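November
By Dymphna Horgan and Derek Bramwell
Shared 45 times | 5 comments

4. What the young hosts did with the evenings

4.1 Who asked the first question

We went into the Brokow conversation evenings expecting to write mostly about the guest speakers. They were good speakers, and we have plenty of notes on them. But the part of the project that kept pulling us back was the work of the hosts, the teenagers and young adults who opened each session, picked the first question and decided when the room was ready to move on. This section is about them.

The hosts came through the Triston mentoring program, which has worked in Brokow for long enough that several of its current mentors first showed up there as middle schoolers. Under the old setup, an adult moderator introduced the speaker, the speaker talked for most of the evening, and questions came at the end, when half the younger people had already drifted out to the hallway. Under the new one, a host sat beside the speaker from the start. The talk was cut to 45 minutes, with stops built in, and the host could call a stop at any time.

The change in who spoke was easy to hear on the recordings. In the older sessions the first question nearly always came from an adult who already knew the speaker, and it was often a comment with a question mark hung on the end of it. In the hosted sessions the first question was short and plain. "What did your mother say when you quit?" was one. "Did anyone help you, or did you just tell people that later?" was another, and it got the longest answer of the whole season!

4.2 Preparing without rehearsing

Hosts met with a mentor before each evening. We had assumed these meetings would be a kind of rehearsal, and the first few were. The mentor would read out questions, the host would read them back, and everyone would look a little bored. By the middle of the season most pairs had dropped this on their own. They talked about the topic over food, argued about it, and wrote down whatever they were still arguing about when it was time to go home.

That list became the host's card. We collected the cards afterward (with permission), and they are wonderful documents, full of crossings-out and arrows. A card for the evening on first jobs has a single line underlined three times: "why do they say professional when they mean quiet." The host used it almost word for word. Two people in the audience who had never spoken at an earlier session answered before the guest did.

We want to be careful about how much weight this can carry. The pairs who stopped rehearsing were also the pairs who got along best, and we can't pull those two things apart with the notes we have. Mentors who were newer to Triston tended to hold on to the question list for longer. One told us she felt she owed the host some kind of safety net, and her host said later that he'd liked having it. Both ways of preparing led to lively evenings.

4.3 The families in the room

Attendance at the evenings depended heavily on whether parents and older siblings could bring small children along. When the sessions moved from the Triston office to Cullinane Hall, which has a side room with a door that stays open, the hosts suggested setting up a play table there with the usual things, blocks, sorting trays, pretend doctor sets (compare the toys in Figure 1). A $300 supply budget covered that table and the snacks.

The effect on the conversation was bigger than we had guessed. Parents stayed through the second half. Some of them talked, and they talked to the hosts more than to the guest. A father who came in for the evening on school discipline spent most of it in the doorway between the two rooms and still made the point that the next three speakers picked up on, that he hears about his son from the school only when something has gone wrong. The host that night wrote it on the board and left it there.

We did not plan to study the doorway, and our recorder was on the wrong side of the room for it. Anyone repeating this work should put a second one there.

4.4 When an evening went badly

One session fell flat, and we learned a lot from it. The Stondater library offered its auditorium for the close of the season, a generous offer and a lovely building. The auditorium has 500 seats, fixed in rows, with a stage at the front. The host and the guest sat under lights and could not see who was in front of them. Questions had to go through a microphone in the aisle. The audience was as large as any we had that season, and it sounded like the old format again, with adults first and long comments.

The host, who was seventeen and had run two excellent evenings at Cullinane Hall, was hard on herself afterward. Her mentor asked her to write down what she would change. She wrote that she would turn the lights on, come down off the stage and start in the middle of the room. We think she is right, and we hope to see her try it next season.

4.5 Notes for the next section

The interviews with mentors are taken up in Section 5, along with the question of pay for hosts. All but one of the hosts brought up pay without our asking.

Comments (5)

marlo_k
I was at the first jobs night. The underlined question is real and the room went completely silent for a second before everyone started talking at once.

Pastor's kid
Would love to see the cards printed in full somewhere. Are they going in an appendix?

D. Bramwell
We're asking the hosts now. Several have said yes already!

teachgrade8
The father's point about the school only calling when something is wrong should be on a poster in every front office. Sending this to my principal.

Ines
Please do the next one at Cullinane and keep the play room. We could not have come otherwise. 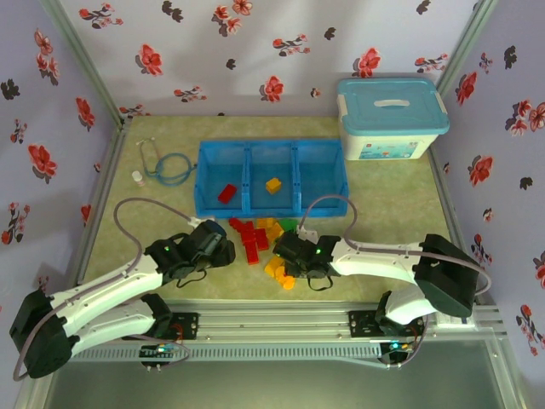

Figure 1. Toy blocks in a divided tray, with a toy stethoscope and a lidded storage box.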